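Seit Juli arbeite ich nicht mehr mit den Händen, jedenfalls nicht bei den Sachen, mit denen ich hier in Zadotlow mal angefangen habe. Früher hab ich Geschirr sortiert, Dosen eingeräumt, Küchen für die Vorführungen hergerichtet und abends alles wieder zurück. Jetzt sitze ich vor zwei Monitoren, und der Greifer räumt. Erst mal nur in der Simulation, aber die Halle in Gurklow soll nachziehen, und dann wird es auch für die Kollegen dort ernst.

Ich werde ja dauernd gefragt, was man da den ganzen Tag macht. Na ja: zugucken, Durchläufe markieren, aufschreiben, was komisch war, wieder von vorn. Eine Schicht sind bei mir 54 Durchläufe, und nach der Hälfte brauche ich dringend einen Kaffee. Man glaubt gar nicht, wie müde Gucken macht! Beim Einräumen taten mir abends die Knie weh, jetzt sind es die Augen und der Nacken.

Unsere Übungsküche am Rechner: 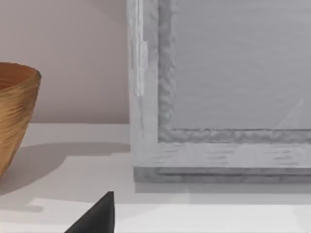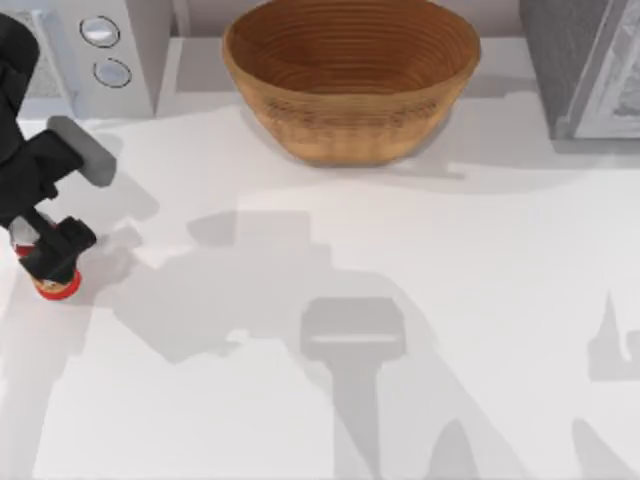
Ghislain Melnyk, mit dem ich mir das Büro teile, hat am Anfang jede Meldung persönlich genommen. Er hat 2 Jahrzehnte lang Leute angelernt und konnte auf einen Blick sehen, ob jemand etwas sicher in der Hand hat. Genau das soll er jetzt in ein Auswahlfeld klicken: »sicher«, »unsicher«, »abgebrochen«. Wir haben uns lange gestritten, ob drei Felder reichen (ich finde nein, er inzwischen auch nicht mehr). Wir haben dann ein Freitextfeld beantragt und es sogar bekommen. Ich schreibe da viel zu viel rein.

Was sich wirklich geändert hat, ist das Reden. Beim Einräumen hat man nebenher gequatscht, über die Kinder, den Urlaub, die Baustelle an der Zufahrt. Mit Kopfhörern auf geht das schlecht. Wir haben jetzt eine feste Pause, alle zusammen, Bildschirme aus, und die verteidige ich mit Zähnen und Klauen, auch wenn bei Devero, unserem Auftraggeber, mal wieder irgendwas ganz eilig ist.

Und die Angst um die Stellen? Klar ist die da. In Beaulieu, unserem anderen Standort, haben zwei Kolleginnen die Umschulung abgelehnt und sind ins Lager gewechselt, das kann ich gut verstehen. Ich selber bekomme 213 Euro mehr im Monat als vorher und habe trotzdem manchmal Heimweh nach meinem Rollwagen. Nächste Woche fahre ich nach Gurklow und zeige den Leuten dort das Programm. Ich nehme Kuchen mit.

Diese Seite verwendet Cookies. Wenn du weiterliest, stimmst du der Verwendung zu. Mehr erfahren | OK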